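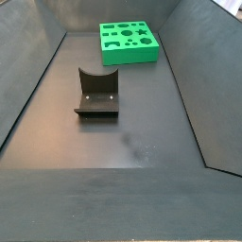 A green foam shape sorter, with a black bracket in front of it.

I spent an afternoon in October clearing out the toy shelf at the playgroup in Grultdale, and by 4 I had one firm opinion. We should stop buying toys that talk and keep the shape sorters.

The foam kind is my favorite. It is a thick block with holes cut in the top, and the holes are the whole toy. A star goes in the star. A round peg goes in the round hole, or in the wrong one if it's small enough, and a child will find that out before you do.

Some parents say sorters are dull. Yasaman Khosravi, whose two boys were in my group, told me they were bored with theirs in 20 minutes. I believe her. Mine were too, the first day. They went back to it the next week, and the week after that, and each time they tried the shapes they had skipped before. I don't think a toy has to hold a child all afternoon to be worth its shelf space.

The better complaint is about lost pieces. A sorter with no star to put in it is annoying – I have thrown out wooden sets for that reason and regretted it. Foam blocks suffer less. Children press clay into the cutouts, or trace around the inside with a crayon. An oval is still an oval with nothing to fill it.

I would also like makers to use more odd shapes. Most sets stop at circle, square and triangle. An arch or a hexagon gives a four-year-old something to turn around in the hand, and two small slots that look alike make for a good argument at the table.

The talking farm from Fumano went in the donation box. The sorters are back on the low shelf, next to the blocks.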